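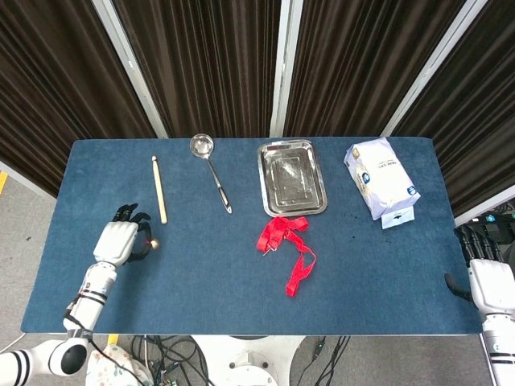 Notebook entry by Intan Hartono
Vusthorpe workshop, March
Read and corrected by Seraina Ruchti

Continued from the last page, brake work on coach 2 of the excursion train.

8:40. Started with the left side door, because Naa Boateng wrote in the defect book that passengers could not close it at Clandville. The lower rail was full of old grease and small stones. I cleaned it with a brush and put new grease, but only a thin layer this time. The door moves well now with one hand. The latch still needs a strong push. I did not adjust it, the screw head is damaged and I want Mansa to look first.

9:30. Brake cylinder. Pressure test at 89 psi, held for the full test time, no bubbles with soap water at the joints. The slack adjuster on the river end was set too long, so I took it in by two turns. Piston travel is better but I forgot to write the first value before I turned it. Next time write first, then turn.

11:15. Windows. The tourists like to have them open on the valley part, and I understand it, the view there is the best of the line. But three of the sashes do not stay up. The springs are tired. Akosua Amegashie has asked Amissah for a price on new springs, and she thinks we should change all of them on this coach together. I agree. If we change only three, we will be on the same ladder again in summer.

Afternoon. Test run to Clandville and back with the coach empty, Mansa Kpodo driving. I sat over the river end truck to listen. There is a knocking on the curve after the Clasar bridge, only going uphill. Coming back I could not hear it. Mansa thinks side bearing, I think it is the loose step under the door, it has play when I pull it by hand. We will tighten the step before we lift anything.

Heating was good. It takes long to get warm at the far end, near the snack counter, so for the early train the heater must be on before the crew has coffee, not after.

Odometer after the run: 671 miles since the last wheel inspection. The limit in our own plan is 2,000, so the coach can go through the spring weekends without a stop for this.

Still open:
Latch screw, left side door
Window springs, waiting for Amissah
Step under the door, tighten and run again over the bridge
Reading lamp over the last seat, flickers
Ask Naa if the complaint about the cold came from this coach or from the other one

Note from Seraina: the lamp is the same one I repaired in winter. Please check the wire behind the panel before you order a new lamp.

I. H.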